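Your parts deserve a bin

2 min read

Every repair shop I've ever worked in had The Drawer. You know it. Wires, boards, a dead battery, three keys to nothing. When I started at Cavton I inherited one and it took me most of May to empty it.

So, my position, typed fast on a lunch break: small parts belong in open yellow bins, in plain sight, and drawers should be for sandwiches.
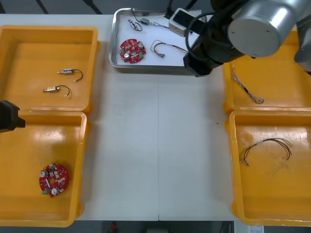
People say open bins look messy. Fine. Messy you can see beats tidy you can't. Till Hollmann and I have argued this since the Arnard job, he likes lidded boxes with printed labels, 108 of them at last count, and half the labels are wrong becuase the contents moved on and the tape stayed.

A color helps too. Red board on yellow plastic -- you spot it from the door.

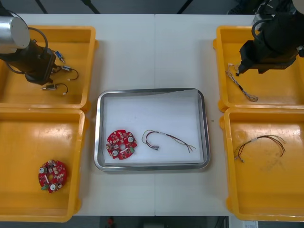

Boards and harnesses, yellow bins either side of the tray.

Now wires. Wires are where everyone gives up. They get stuffed in a bag and come out as one wire. Lay them down loose, few to a bin, room to curl. Yes it eats bench space. Bench space is cheaper than an afternoon of unpicking.
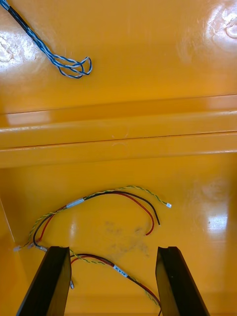

Twisted blue and white up top, the yellow-and-green pair below.

And the tray. Put something soft in it. Bare steel is fine for screws but anything with a plunger or a coil rolls, skids, ends up on the floor. I lost 22 dollars of solenoid that way at Tawfik and I'm still sore about it.

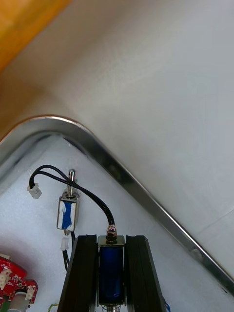
Foam costs next to nothing. Cut it a bit big, press it in, done. Replace it when it gets grubby, which it wil.

Will Till come round? No. He's ordering more lids.

8 comments
22 shares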